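Picking data at Melley: FAQ

How many examples do you have so far?
3,693 grasp attempts as of 1 October 2023. Failed attempts are kept and labeled.

What goes in the bin?
Household items in mixed shapes: foil, folded cloth, brushes, hard plastic parts. We leave them scattered and touching.

Can I send in objects?
Yes, if they fit in the bin and have no sharp edges. Write to Bo-ram Jeon.

Why two bins?
The arm moves items from one to the other, then back again.

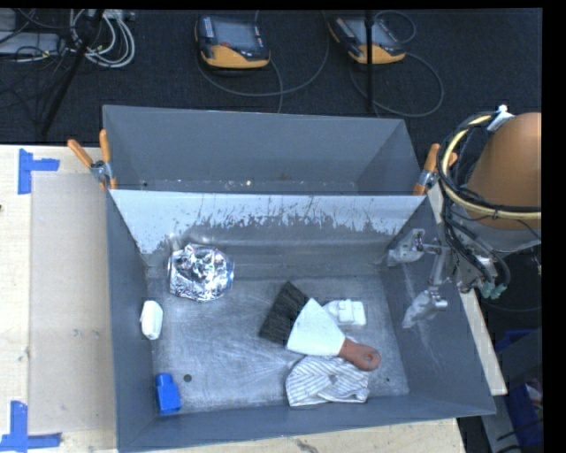

Saulius Žukauskas wrote to ask whether 2,000 attempts would have been enough, as his own model stopped improving well before that. Ours was still getting better on soft items at 2,304, so we kept going.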